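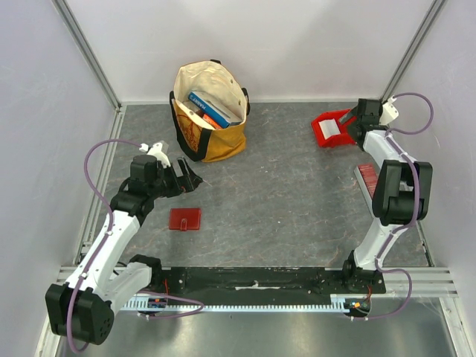
Notebook, bench 2, February
Bag work, continued

Started 9:40, coffee already cold. Question on the whiteboard is still Azlan's: "Can it pack a bag yet?" Underneath, in Pui-shan's writing: "Define pack." Underneath that, in mine: "Define yet."

Current kit is the yellow tote, the red tray, the wallet and the usual odds and ends. The tote is the hard part. A cardboard box stays where you left it and has the same mouth all morning. A tote has moods. It stands up nicely while you're setting out, then somebody leans on the bench and it folds over like a tired uncle.

Notes on the individual chores, so Chun-yin can stop asking me in the hallway:

Flat book-shaped things going into the bag. Better than I'd have bet last year. Once the leading corner is past the rim, gravity does most of the labour and the robot takes the credit. It has no opinion about which way up the title goes. I have one, but I've been told it isn't in the scoring sheet.

Wallet. Lying flat, it is the meanest object we own. The fingers want an edge and the wallet doesn't offer much of one. Kuo-hua Kong thinks we should nudge it with one arm and pinch with the other. Kuo-hua Pan thinks we should slide it off the front of the bench and catch it. Both have been asked to write up their method. (Please put surnames on the write-ups. We did this dance with the calibration notes.)

Tray. Picking out of it is all right in the middle and poor near the sides, where the finger meets the wall and goes no further. Two arms also makes for two sets of elbows, and the right one likes to park itself over whatever I was hoping to see next. Check for things hiding under it before resetting.

Straps. No progress. A black strap hanging down the front of a bag is a handle to you and me. To the planner it's an obstacle on one run and part of the bag on the next.

Budget for the afternoon is 40 runs, same layout, then shift the tote a hand's width to the right and go again. Timeout stays at 30 seconds per pick. Azlan wants it longer. I timed myself packing my own bag last night and I'd have failed too, mostly on account of the keys.

My answer to the whiteboard, for now: it can help you pack if you're in no hurry and you don't own a wallet.

To do
- relabel the spare fingers, the drawer is a disgrace
- ask Pui-shan whether "in the bag" includes half out of the bag
- check cable slack on both wrists before the wide reaches
- return Chun-yin's good screwdriver, colour of handle: blue, before he notices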